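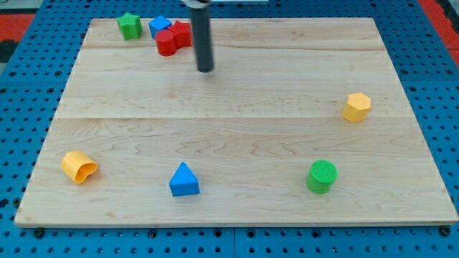 Most arguments about teaching robots are arguments about quantity. How many demonstrations, how many hours, how many people in headsets. I have spent enough time on the operator's side to think we are asking about the wrong thing, and that what matters first is who gives the demonstration and how much they are allowed to think while doing it. Take a pushing task. The arm ends in a plain rod with a rounded tip, and the work is to slide coloured blocks about on a wooden board. A green star and a blue cube bunched up with the red pieces at the back of the board are a different job from a yellow hexagonal prism with open wood all round it. A person sees that at once and changes how they push. The question is whether the recording keeps any of it.

At Grikon, where I worked until last November, the rule was 200 demonstrations per operator per week. The target was met every week. It was met by people doing the same easy push again and again, starting from whichever block stood alone, and leaving the crowded ones for the end of the shift or for somebody else. The policy trained on that data was good at easy pushes. When a block was up against another it shoved the pair of them along together and carried on.

Yufang Feng ran a smaller trial at Uditz with 55 demonstrations in total. She let her operators stop, back off and come at a block from another side, and she kept the stops in the data. Many teams cut them out. A pause looks like dead time on a chart, and a second attempt looks like a mistake. But the second attempt is where the operator shows what to do when the first one goes wrong, and a robot will need that on its first morning.

I don't claim her results settle anything. It was one task on one bench, and she would say so herself. Remote control also has a cost she could not get rid of. With a joystick you cannot feel a block start to turn under the tip, so you learn to watch for it, and the habits you pick up are a joystick user's habits. Guiding the arm by hand gives you the feel back, but your own arm gets tired and your body gets in the way of the camera. I would still choose hand guiding for the first day with any new operator, and remote control after that.

What I would change is how the work is paid and checked. Paying by the demonstration buys short, safe ones. Pay by the hour, set the starting layouts in advance, and make sure the awkward layouts come up as often as the simple ones. Have the operator write one line after each session about what was difficult. We tried this for a few weeks on the Rainer project and the notes were more use to me than the success figures.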